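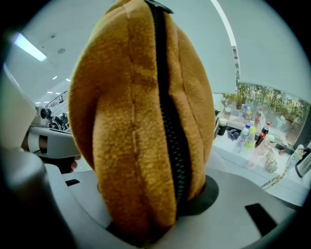 Speaker notes, Saturday session: mail ballots that come back with a problem

Start with the number. Last fall Julgate County set aside 1052 mail ballots for a missing or mismatched signature. Pause. 1034 of those voters were sent a letter. The other 18 had no usable mailing address on file.

Explain "cure" for anyone new. The voter gets notice, signs a form, returns it by the deadline. In Julgate the deadline is 5 p.m. on the third day after the election.

Who misses it. Younger first-time voters, people who moved over the summer, people who sign differently than they did at the DMV at sixteen. Wayne Chan has the precinct tables if someone asks. Don't read them out.

What we tried. Phone calls in the evening, texts where we had a cell number, a table outside the Brestness library. Chiharu Kudo ran the table and can talk about it in the Q&A. Calls worked better than texts for people over 50. We don't have good data on the table.

Cost. $3395 for the whole effort, mostly printing and phone time. Say that this leaves out staff hours.

The ask to the county:
- put a phone number line on the return envelope
- send the notice the same day the ballot is flagged
- accept the form by email

Roald Tangen at the clerk's office has agreed to look at the first one before the October printing. The other two need a rule change from the state.

If time is short, skip cost and go straight to the ask.

Sign-up sheet for fall calling is by the door. Shigeru Uchida has extra pens.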